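Notebook, bimanual cells, July
Continued from previous page

9:10. Restarted the Jondano recorder after the overnight copy. Disk check clean. Total in the Clurkis set before today: 738 episodes. Target is still 300 per task family before anyone trains on it, and we are at 149 for the tabletop clearing family, so that gets the morning.

Task text as entered in the recorder: "pick up the litter and put it in the tub." Cup on the table is a distractor and stays where it is. Litter positions changed by hand between episodes. Lettering on the wrappers goes up or down as it falls, no preference.

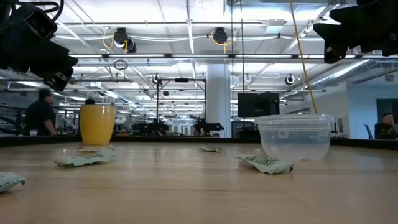

Clearing task, fixed camera. Yellow cup left, clear tub right, both grippers up.

Fixed camera notes. Overhead lights leave bright streaks on the wood. Exposure locked at yesterday's value, do not touch it between episodes. Background is whatever the room is doing. Marjatta Suominen wants it kept that way for the first pass and masked in a copy later if the policy latches onto it. Agreed.

10:35. Wrist streams. Checked focus at near range with small flat items, which we have been losing in the downsampled version. At 6 mm of travel above the surface the fingertips cover too much of the target. Operators should approach from a little farther back and pause before closing. Added to the operator sheet as a rule, wording to be fixed by Marjatta.

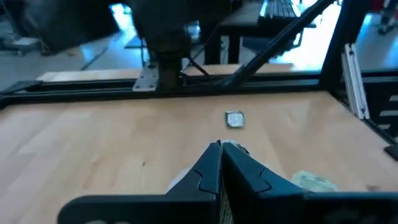
Wrist view, small square silver piece ahead of the fingertips.

Fingertips converge at bottom center, as they should after remounting. If they drift off center in playback, stop and redo the mount before recording more. The Gesar calibration script does not catch this. It only checks intrinsics.

Open: does the wrist stream need its own white balance? Compare a few episodes side by side before deciding.

11:50. Switched to the two objects family, head camera as primary. First variant uses banknotes and a small white plate. Task text: "put the notes on the plate." Points for operators:
- One note per grasp. If two come up together, finish the motion and tag the episode "double."
- Orange drink stays on the table at the far left as a distractor. Keep the arm loops clear of it.
- A note hanging over the plate rim counts as placed if it stays there after release.
- Folded notes are allowed. Don't flatten them between episodes.
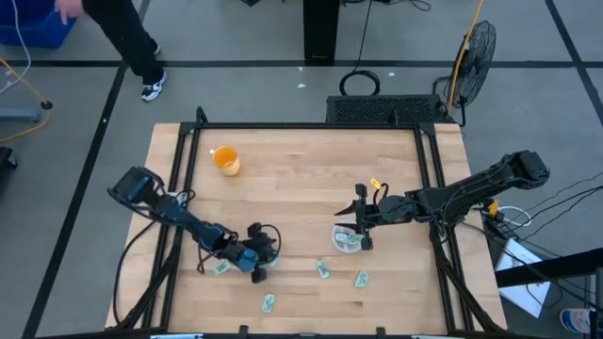 Cup variant, 1:30

Same table, small clear plastic cup in place of the notes. Task text: "pass the cup from one hand to the other." Both directions wanted, split evenly. Start side is read off the recorder prompt, not chosen by the operator.

Known trouble: clear plastic against pale wood. The Rissanen labeler lost the cup outline in several of the test episodes and put the box on the fingers. Boxes for this variant get drawn by hand until that is sorted out.
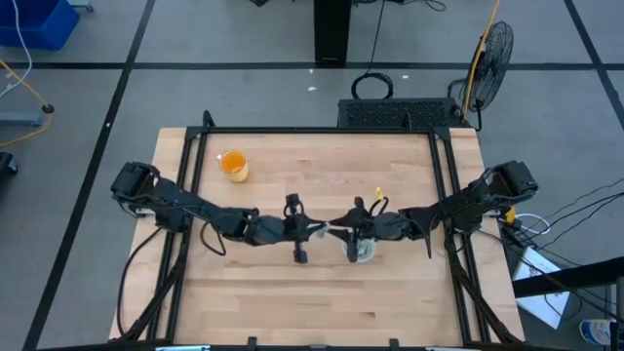
Cup variant, head view. Right gripper has the cup, left gripper close by at table center.

Segmenting rule for handover, so we all cut the same way: "approach" ends when the receiving fingers first touch the cup, "transfer" ends when the giving fingers are fully clear. Anything after that is "place." If the cup is dropped, keep the episode, mark it failed, cut at the drop.

To do
Rerun Gesar on both wrist cameras
Upload morning batch, check timestamps against the fixed camera
Ask Marjatta about merging "double" into the main label list
Recount clearing family after rejects are pulled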